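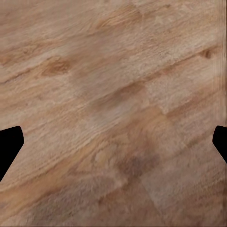 I bought the Collum bench finish kit in March, when the big table in our kitchen had got to the point where I put a cloth over it before company came. We have used that table for everything – homework, pie dough, taxes, one memorable week of jam – and it had the dull, thirsty look that old tabletops get when they've been wiped down a few thousand times. A new one the same size from Volham would have cost me 800 dollars. The Collum kit was 87, and I told myself that if I ruined the table I'd at least have ruined it cheaply.

The box holds a can of hardwax oil, two sanding pads, a stack of abrasive sheets, a scraper, and a folded instruction sheet in very small print. Please read the sheet, and read it in good light. I skimmed mine and missed the part about letting the oil sit for fifteen minutes before wiping it back, so my first coat on the underside of the leaf was tacky for two days. (I started on the underside, thank goodness. That was my mother's rule for anything that comes in a can.)

The sheets start coarser than I would have liked and finish at 400, and Collum suggests you skip that last one for a table that gets real use. I did one half of the leaf each way to see. The 400 side felt lovely, like the inside of a good drawer, but the oil didn't want to soak in and it marked more easily under a hot mug. I went back and did the whole top their way, grumbling a little, and they were right.

Now, color. This is where I have the most to say, so bear with me. The kit comes in three tints, and I chose Pale Oat, which on the website looks like toast with hardly any butter. On bare wood it goes on warmer and pinker than that, and it goes on patchy. I nearly cried after the first coat! By the second coat it had evened out, and by the next morning I was calling people in from the other room to admire it. 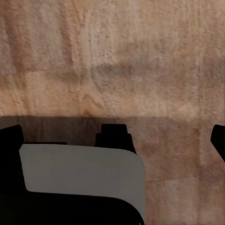

Peach, tan, and a little muted pink, seen very close.

I had used the Prisen oil on a bookshelf a few years back, so I can compare the two. Prisen dries faster and smells much less, and if you live in an apartment with windows that don't open, that may settle it for you. But it leaves a slight shine I've never warmed to, and the can is so small that I'd have needed three for the table. The Collum can did both sides of the top and the leaf, with enough left over for a cutting board and the step stool.

My complaints are few. The scraper is flimsy and I went back to my own after ten minutes. The lid of the can bends if you look at it wrong, so move the leftovers to a jar. And the sanding pads lose their grip once they're full of dust – a stiff brush helps, but by the end I was holding the paper on with my thumb. 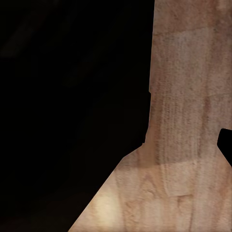 Erdős wrote in the comments that two coats of Pale Oat weren't enough on a much older tabletop, and that a third, very thin one, put on a week later and buffed with an old T-shirt, finally took care of the water rings. I haven't needed a third yet, but I've saved the T-shirt.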